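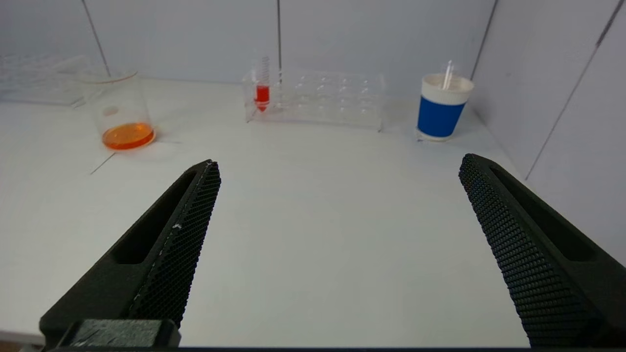 *A white tabletop meeting light gray-white wall panels*

A **work surface** is the flat upper part of a table, bench, or counter on which tasks are carried out. The term covers kitchen counters, office desks, drafting tables, laboratory benches, and the fixed shelves used in workshops and sorting rooms. In the furniture trade it usually refers to the top alone, sold apart from its legs, frame, or cabinets.

## Construction

Most work surfaces are made either as a single solid material or as a core with a separate face. Solid types include hardwood, natural stone, cast resin, and stainless steel sheet folded over a support. Faced types use a core of particleboard, fiberboard, or plywood, with a thin decorative layer bonded to the upper side. A second layer, called a backer or balancing sheet, is bonded to the underside. Without a backer the two sides of the core take up moisture at different rates and the panel bows.

Edges are finished separately. Common treatments are the square edge, the eased edge, the bullnose, and the postformed edge, in which the face layer is heated and wrapped over a rounded core. Edge failure is the most frequent reason for replacement of faced panels, as water entering at a lifted edge swells the core and the swelling cannot be reversed.

## Height and depth

Seated work calls for a lower surface than standing work. Light assembly and writing are done near elbow height, fine work above it, and heavy work such as kneading or planing below it. A fixed surface shared by several people is normally set for the taller users, with platforms provided for the others.

Depth is governed by reach. The zone that can be swept by the forearm with the elbow at the side is called the normal working area, and the larger zone covered by the extended arm is the maximum working area. Material stored beyond the second zone has to be reached by leaning – a common fault in deep counters placed against a wall.

## Color and reflectance

Surface color affects both visibility and eye comfort. A white top returns much of the light falling on it and shows dark debris clearly. It also lowers the contrast with white paper and can cause glare under strong overhead lighting, particularly when the finish is glossy. Matte finishes scatter reflected light and are generally preferred for reading and inspection.

Mid-tone grays and tans hide wear better than either white or black. Dark tops show dust, fingerprints, and mineral deposits from hard water. Where small parts of mixed color are handled, the top is sometimes left neutral and a loose mat of a contrasting color is laid over it.

## Joining to walls

The line where a fixed top meets a wall is closed with a flexible sealant, a separate strip, or an upstand formed from the same material as the top. Rigid grout is unsuitable at this line, since the top and the wall move independently. Freestanding tables are left unsealed, and a small gap is often kept to allow cleaning and the passage of cables.

## Wear testing

Tests for work surfaces cover abrasion, impact, staining, heat, and resistance to steam. In an abrasion test a weighted wheel turns against a sample, and the result is given as the number of turns before the pattern or color layer is broken through.

The furniture maker Skenadow used a two-stage method devised by Oluf Lund and Myfanwy Humphreys. Samples were first run for 340 turns and examined under low-angle light, then run to 500 turns and stained with dye. Lund argued that the early inspection was the more useful of the two, as loss of sheen was noticed by users long before any loss of color. Idrisa Mushi later criticized the method for using only new panels and proposed that samples be washed repeatedly before testing.

## Care and repair

Faced surfaces are cleaned with mild detergent and a soft cloth. Abrasive powders dull the finish permanently. Oiled wood can be sanded and recoated, and cast resin can be abraded and polished, so scratches in these materials are treated as repairable. Chips in faced panels are filled with colored paste, although the repair usually remains visible at close range.

## See also

- Countertop
- Drafting table
- Edge banding
- Workbench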